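Pie night, and the bus to Clidmont

Wednesday, late, typing this with one eye on the oven
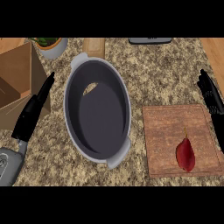

Missed the 45 again. Third time this month. So no proper shop, just the little Brendo on the corner, which had leeks, one sad swede and no pastry at all. Fine. Mash on top then. Mum always did hers in a square tin and the corners went black, so I'm firmly on the side of an oval dish, dark inside and pale round the rim, with a handle at each end so you can get it to the table without swearing. Deep enough for gravy too. Sloping sides are a pain for serving but there you go.

Anyway the bus. They've moved the stop. No notice, no sign, just a patch of pavement where the shelter was. You now walk up past Brestura Road, wait by the bins, and hope. I rang the depot and was on hold for 5 minutes before it cut out. Tried again at teatime, same tune, same result.

Might start cycling. February though. And the hill.

Leeks want longer than you think, by the way. Low heat, lid on, plenty of butter. I rushed them last week and they were stringy, we ate it anyway. A spoon of mustard in teh sauce helps. Cheese on the mash if there's any left.

Right, timer's going. Will post the swede soup thing at the weekend if I rememeber.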